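Dalov 白壳 工作间笔记 十二月，星期日

上午

今天总算把白壳底面那一圈又捡起来做了。上次停在胶带上，停得很难受，边角翘了一半，我拿指甲压了压就走了，本子上只写了“回来重贴”四个字。好，回来了，重贴！

先记状态，免得下回又靠猜。白壳翻过来看底面，曲面本身没什么可说的，弧度很顺，手从一头摸到另一头摸不到接缝，每次摸都觉得舒服。麻烦全集中在底下那条线上：长的透明条，白色的细梳齿，金色的圆柱接头，还有那几块包了橙黄胶带的小件。这几样东西挤在一起，手指进去以后眼睛就看不见了，眼睛看得见的时候手指又进不去。所以这一整天基本都在跟角度打交道。

白壳放在垫布上弄了半小时不到我就换了姿势，改成架高，人从下面往上看。脖子受罪，但是看得清楚多了，早该这么干。底面朝下架着还有个好处，掉下来的碎屑直接落走，不会积在梳齿里。上回翻过来平放，刮下来的胶渣全滚进齿缝，挑了一个晚上。

清旧胶

旧胶带比想的好揭。方法写细一点：从短边起，不要从角上起，角上一撕就分层，上面那层薄膜走了，胶留在原处，接下来就是慢慢搓。短边起头，拉的方向尽量贴着表面往回折，几乎折成平的，慢慢拉。快了会断。我试着快了一次，断了，老老实实回去慢慢拉。

残胶用 Londero 那瓶清洁液，白瓶身快见底的那瓶，新的一瓶在下层柜子里还没开封。蘸在棉签上，不要直接滴！这一条我想用大字写在墙上。直接滴下去会沿着透明条的边往里渗，渗进去以后里面会出现一道雾一样的印子，很久才散。今天用棉签，拧到半干，一次只擦指甲盖那么大一块，擦完马上换干的一头带走。棉签用得飞快，一包下去了小半包，下次采购记得加。

擦的顺序我也改了。以前是哪儿脏擦哪儿，今天是顺着斜线从高处往低处走，擦过的地方不再碰。效果好得出乎意料，没有那种东一块西一块的水印。白色表面最诚实，侧着光一看什么都看得见，手套上的灰、棉签的毛、昨天谁靠过的袖子印。

灯的事顺便写在这儿。顶灯直着打下来，白壳看起来永远是干净的，一点阴影都没有，特别能骗人。把 Joshi 的小台灯放低，从侧面贴着打，马上现形。台灯离表面 30 厘米左手边最合适，再近就晃眼，白的一片全糊掉。灯臂那个关节有点松，拧紧了一次，过一会儿又自己往下点头，先拿夹子夹着，以后再修。

梳齿

梳齿是我今天最喜欢的部分，也是最怕的部分。太细了，齿跟齿挨得那么密，刷子的毛稍微硬一点就会听见“哒哒哒”的声音，听着心惊。换成画画用的那种软扁笔，顺着齿的方向刷，不横着刷。横着刷的时候毛会卡进去，抽出来带一下，齿尖会跟着弹。没有断，但是我不想知道它弹多少次会断。

刷完用气吹，短促地吹，对着一头吹，让灰从另一头出去。气吹别用新的那个，新的那个橡胶味很重，第一下会喷出一点粉，用旧的蓝色那个。吹之前先对着手背捏两下，养成习惯。

有一段齿缝里卡着很小一点橙黄色的东西，凑近了看是上次裁胶带时的碎边。镊子夹不住，会滑，最后是用一小截新胶带，胶面朝外卷在牙签头上，轻轻一粘就出来了！太爽了，这个办法要推广。牙签头先在纸上剪平，不要用尖的那一头。

顺带提醒自己，裁胶带一律到另外那张桌子上裁，裁垫也搬过去。今天已经搬了，谁用完请放回那边，别又拿回来垫白壳。裁垫上有细碎的刀痕毛边，蹭在白面上是灰绿色的印。

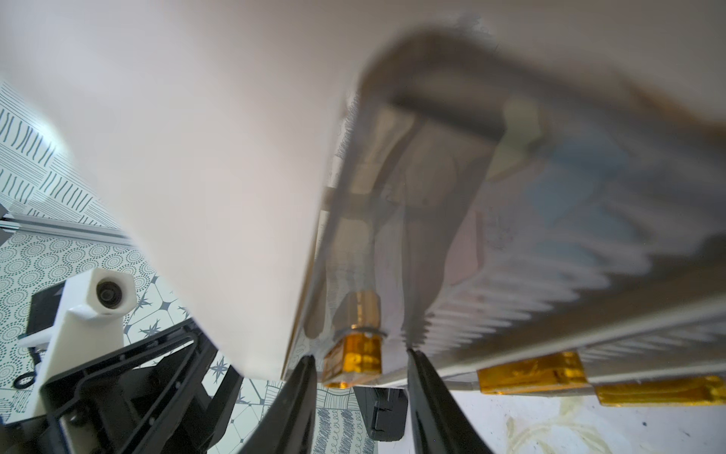 贴新的之前先说尺寸。以前是一条长的从头包到尾，图省事，结果曲面一走弯，胶带中间就起皱，皱的地方后来全翘起来。今天分段贴，短的先贴，长的那条最后贴，每段之间留一点点空，不叠。叠上去看着牢，可是台阶的地方最先脏，毛絮都粘在那道台阶上。

胶带用的 Fakach 那卷琥珀色的，颜色真好看，我知道这跟功能没关系，但是光从后面透过来的时候它会亮起来，像糖块一样，我蹲在下面看了好一会儿。透光还真有用处：有气泡的地方颜色会浅一块，一眼就能找到，比用手摸靠谱。所以检查气泡的时候要把灯放到后面去，从背后打。前面打光看不出来，表面太亮，全是反光。

贴法：

胶带裁好以后放着松一会儿再用。刚从卷上拉下来的那一段是绷着的，马上贴上去它会慢慢缩回来，边上就露出一道线。我裁好排在硅油纸上，去洗了杯子，回来再贴，刚刚好。

圆角。四个角都用剪刀修圆，修一点点就够。直角最容易被袖子挂到，上次翘的几个地方清一色都是直角。圆角剪完把剪刀擦一下，胶会粘在刃上，下一剪就拖泥带水。

定位只用一个边。对齐靠近梳齿那一边，其它的边随它去。两边都想对齐就会来回揭，揭一次胶面就弱一次，还会带上指纹。我第一段揭了好几次，最后作废重裁。第二段开始就顺了，手感来了以后越贴越快，差点有点得意忘形，又放慢。

压实用塑料刮片，外面包一层绒布。从中间往两头赶，力气均匀，不要在一个点上死按。金色接头旁边刮片进不去，换棉签的杆，侧着滚。滚的时候别蹭到接头下沿那一圈银色的细环，蹭上去会留一道暗印，拿干布一擦又没有了，所以大概是棉签杆上的东西，不是划痕。吓我一跳。

中午

吃饭，饭盒放在外间，不带进来。回来洗手，洗手很重要，今天的炒饭很油。

下午

下午做了一次加热试验，不在白壳上做，在边角料上做，先把话写清楚，免得有人翻到这页以为我把白壳送进了烘箱。试的是同一卷胶带，贴在白色的边角料上，想看温度对翘边有没有影响。

一片设 60 度，一片设 65 度，其它条件一样，同样的圆角，同样的刮片，同样的人（我）。拿出来晾着，再去揭。60 度那片边很服帖，揭的时候声音均匀，胶没有留在底上。65 度那片也服帖，可是揭下来以后底上有一层很淡的黏，手指碰得出来，眼睛看不见。差别居然这么明显，我原来以为只差这么一点不会有什么。样本太少，不能下结论，但是够让我兴奋一下午了！下次多做几片，换一个批次的胶带再来一遍。

边角料背面都写了字，收在抽屉里那个扁盒子，盒盖上写着“胶带 热”。请不要当废料扔掉。上次那批就是这么没的。

补一句烘箱的事：门上的显示和里面的温度计对不上，差多少我没有记，记了两次数字又不一样，怀疑是温度计放的位置不对，靠近出风口。下次把温度计固定在中间那层再比。所以上面写的两个数都是面板上的数，请照这个理解。

透明条

透明条还没有好好处理，今天只做了外面这一面。四周那圈深色的边线把它框得很清楚，擦的时候正好当界线，布不要越过去。里面看着总是灰蒙蒙的，外面擦得再亮也还是灰，应该跟外面这一面没关系，先不折腾。

擦透明条用的布单独放，装在拉链袋里，袋子上写了“透明专用”。昨天我看见这块布躺在水槽边上，心都凉了。已经洗了，晾在窗户那里，干之前先用备用的那块。布洗完别拧成麻花晾，会硬，摊平。

透过透明条看后面的东西，颜色都会变得很柔，淡蓝淡粉混成一片，挺好看的。但也因为这样，想隔着它检查里面有没有灰几乎不可能，什么都是糊的。想到一个办法：后面衬一张黑纸，再从侧面打灯，灰就会变成亮点。今天没找到够长的黑纸，卡纸只剩短的，拼起来中间有缝，缝那里正好反光。买长的。

关于要不要给透明条贴保护膜，想法在变。上个月我是坚决要贴的，今天反而犹豫了。贴膜的好处是后面做别的活的时候不怕蹭。坏处是揭膜的时候膜会带静电，把周围的毛絮全吸过来，前面擦的等于白擦。折中的办法也许是只在做胶带那一段时间盖一张纸，不粘，用一点点低黏的纸胶带固定两头。下次就这么试。纸胶带用黄色宽的那卷，别用蓝色的，蓝色的放太久了，撕下来掉渣。

支撑

架高的方法要再改。今天是用两摞旧海绵块撑着的，白壳重心偏，时间一长会往一边慢慢滑，我每贴一段都要伸手扶一下，扶的那只手就没法拿灯。试了在海绵上切一道弧，切出来跟壳子的曲面差得远，反而接触面更小。后来在海绵和壳子中间垫了一块折起来的绒布，不滑了，就这么简单。绒布要折得平，有褶子会在白面上压出纹，过一会儿自己会退，可是看着不放心。

理想的做法是照着曲面做一对托子，里面衬软的。找到一块合适的泡沫以后可以用热丝切，先用纸板量轮廓。纸板轮廓今天顺手描了一半，卷起来插在图纸筒里，筒口朝上那个。描轮廓比想的有趣，纸板一点一点修，修到跟壳子严丝合缝，透不过光，那一下特别满足。另一半留到下次，免得我一口气做到半夜。

高度也写一下。太低的话要趴在地上看，太高手举着会抖。坐在矮凳上、眼睛比底面低一个手掌，这样最好。矮凳用完推回桌子下面，今天我自己绊了一下。

工具

今天真正用上的就这些：软扁笔、旧气吹、棉签、包绒布的刮片、小剪刀、低位的灯。带过来的一大堆别的都没动，下次别全搬出来了，桌面一乱就找不到镊子。镊子今天丢了三回，每回都在我围裙口袋里。

小剪刀要磨了，剪圆角的时候最后一点总是撕开的。磨之前先把刃上的胶去干净，不然磨石也完了。

手套：薄的那种好用，厚的那种在梳齿旁边完全没有手感。薄手套的指尖会慢慢沾上胶，沾了就换，别舍不得，沾了胶的手套碰到白面就是一个印，擦印子花的时间够换好多双。

放了小盘子的那个位置我觉得很好，以后固定下来：左边干净的，右边用过的，用过的棉签马上进右边。听起来很傻，可是今天一次都没有拿错，以前每次都会有一根脏的混回去。

傍晚

收工之前又从下面看了一遍，灯放后面，一段一段看过去。有一段靠边还有一个小气泡，针尖那么大，犹豫要不要揭，决定不揭，做了记号在图上，看它过几天会不会变大。这种时候手最痒，总想再按一下再按一下，按多了反而推出一道皱。忍住了，表扬一下自己。

整个清胶加贴胶带用了将近 2 小时，不算架高和找灯。比上次快得多，而且上次那个效果还不如今天。快的原因我觉得主要是胶带先裁好排好，中间不用停下来找剪刀。

盖布盖上了，用大的那块浅色旧床单，别用毛巾，毛巾掉毛。床单四角不要塞到白壳底下去，塞进去下次一掀就会把胶带边带起来。就松松地搭着。

下次要做的，随手列：

另外半边的纸板轮廓。
黑纸，长的，一整张。
边角料再贴一批，换个批次，60 度那一档多放几片。
温度计挪到烘箱中层，重新对一次面板。
气泡记号对照着看，大了再说。
Londero 清洁液开新的一瓶，开封写日期。
台灯关节，找个合适的垫圈。
透明专用布，晾干收回袋子。

还有一个想法，睡前想到的，补在这里：分段之间留的那点空，如果每段都留得一样宽，以后从下面看就能当尺子用，哪一段缩了、滑了，一看空就知道。今天是凭感觉留的，宽窄不一。可以裁一小片硬卡当间隔片，贴的时候夹在中间，贴完抽走。卡片要光面的，不然会粘住。明天早上先拿边角料试一下，铅笔和卡片已经放在裁垫旁边了。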